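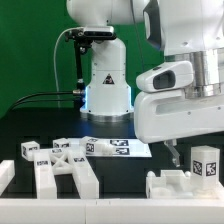 Review: Nurkari matt black worktop
Reviewed by Yee-man Yuen for the Potura equipment list

The Nurkari worktop was assessed over 12 weeks in shared use. The surface is easy to wipe down and gives off little glare under ceiling lights. Fingerprints do show, and a dry cloth should be kept nearby.

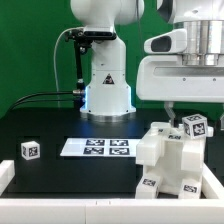

Assembly requires 2 people. The printed instructions are clear, although the section on levelling the legs is too short. Delivery took longer than quoted. The worktop is recommended for general use.

Contact Potura | © Potura | Back to top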